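Bin picking cell, what are the actual rules on reaching in + clearing between runs?

Posted by tomby_cell2 in Shop Floor / Robots and Automation

Took over a small bin picking setup at work in May, and the guy before me left zero paperwork. Single arm, one bin on a wood table, mixed junk in the bin for grasp tests. We run it most days and I've got two interns starting Wednesday.

What I can't find is a plain list of what we're supposed to do. Do I need a full fence? Can somebody reach in and move an item when the arm is just sitting there waiting? Right now people hit pause on the screen and stick a hand in. Feels wrong but it's how everybody was doing it when I got here. Also what do people do about the bin shifting, ours gets bumped and then the picks drift and someone has to redo the calibration.
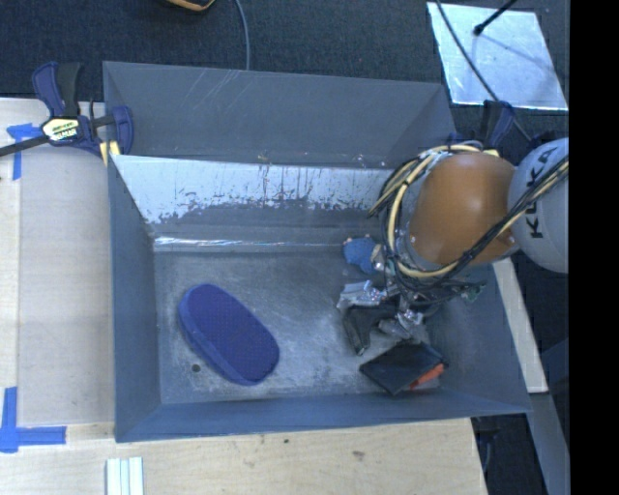 Speed is turned down but I don't know what it's turned down to, the last guy set it. Our safety person is at the other site and mostly does forklifts. Any good practice welcome, even if it's just what your shop does.

Ghassan Nseir

No to the hand in the bin on a screen pause. Stop that today, before the interns.

Pause in your software is not a safety stop. It's a program saying it will wait. A script restarts, someone at the other desk clicks run, arm moves. You want a protective stop or e-stop that goes through the robot's own safety circuit, and the person reaching in is the one who controls it. If two people are in there each one needs their own way to hold it stopped.

Fence or no fence comes out of a risk assessment, it's not a yes/no off the internet. Read ISO 10218 (part 2 is the one about the cell) and whatever your country adds on top. And "it's a slow arm" does not cover the gripper. Fingers pinch. Write down the gripper too, and what it's holding, a blunt arm with a sharp part in it is a sharp arm.

What we do at Robichaud, for what its worth:
- e-stop within reach of every spot where a person stands
- reduced speed for any teaching, set in the safety config with a password, not in the script
- clear the bin only with the stop held, then everybody out, then reset from outside
- cables checked at the wrist before first run. Loops get snagged on the bin rim, tie them so they have slack for the full turn but can't hang below the gripper
- nobody new runs it alone until they've done 8 supervised sessions

Find out that speed number. If you can't say what it is you can't say it's safe.

stokov_fan

just clamp the bin lol. we use bar clamps and painters tape for the outline so you can see if it moved. works fine

Beat Berchtold

Agree with Ghassan on the stop. Adding to the clamp answer - one clamp holds against a slide but the bin can still pivot around it. Two on opposite sides, or better screw stops to the table so the bin drops in the same place every time. Tape is good for spotting a shift, it doesnt hold anything. Also keep the clamp bars out of the arm's path and put them in the collision model. We had an arm at Multance meet a clamp handle at full reach, new gripper needed, four weeks wait.

Item rules we ended up with, taped to the table leg:

No glass, no blades, no batteries or anything with a cell in it. Gripper squeezes a lithium cell and you have a fire in a plastic bin. If your test set has electronics in it pull them out and check.

Log every item by number so you know what went in and what came out. Ours goes up to 577 now. Sounds silly until a small part goes missing and it's sitting in a finger joint.

Wipe the bin floor at the end of the day. Dust and smears mess with the depth camera more than you'd think, and then people start reaching in to "help" the picks, so it's a safety item too in a way.

For the interns, make a one page sheet and have them sign it. Then stand there and watch them do a clear. First time everybody forgets to step back before the reset.

tomby_cell2

Thanks all. Pause-and-reach is banned as of this afternoon. Ordered a second clamp and got the login for the safety config, will post the speed when I find it. Ghassan, is your reset button on a post or on the cabinet?

Ghassan Nseir

Post, more than an arm's length from the bin. You can't reach it and the parts at the same time.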